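Woleta low shelf with chrome legs, a long-term review

I bought the Woleta shelf in June for the corner of our living room, when my grandson's cars had taken over every chair we own. It cost less than dinner out, it went together in 20 minutes (with tea breaks!), and I liked it right away. The legs are shiny chrome and come up through the shelf in neat little metal collars, and the top is a soft grey-white with a fine wood grain that goes with just about anything.

It's the perfect height for a small boy, so his bright little trucks, the pink and green one and the ones with the domes, have lived on it ever since, and I must say they look very cheerful against the white.

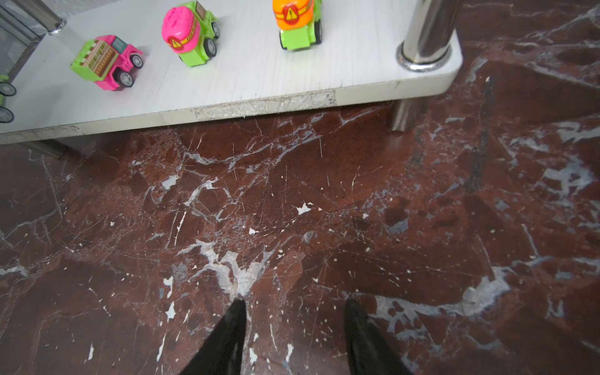
How it has worn

Well, the front edge is my one real complaint. The edge banding has scuffed and chipped along a good long stretch, and you can see the rough stuff underneath. Dirt gets into the seam, too, and I've been at it with an old toothbrush more than once. The chrome, on the other hand, still has a lovely polish and only wants a dry cloth.

Would I buy it again? For a playroom, yes, I think I would. For a front hall I'd spend more and get the Galanis, which my sister has and loves.

Bimla Kashyap, Pestholm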